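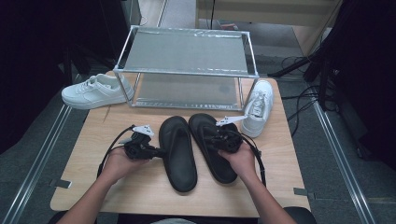 Tranach Shelving FAQ

Last updated 6/17/21

How much weight can one shelf hold?
Each shelf is rated for 60 pounds, evenly spread. The rating drops to 50 pounds if the unit stands on carpet or any other soft floor.

Do I need tools?
A 2 mm hex key is supplied. Do not use a power driver — the set screws strip easily.

Can I stack two units?
Only with the Uneck connector kit, sold separately. Stacked units must be anchored to a wall stud.

How do I clean the panels?
Use a damp cloth and mild soap. Solvents and glass cleaner will cloud the surface, and clouding is not covered by the warranty.

Where do you ship?
All orders ship from the Leltora warehouse to the lower 48 states. Transit takes about five business days. Orders for Alaska and Hawaii will open in August.

A part is missing. What now?
Write to I-hsuan Poon in the parts department with your order number and the part code from the instruction sheet. Replacement screws and end caps are free for the first year. Posts and panels are billed at cost after 30 days.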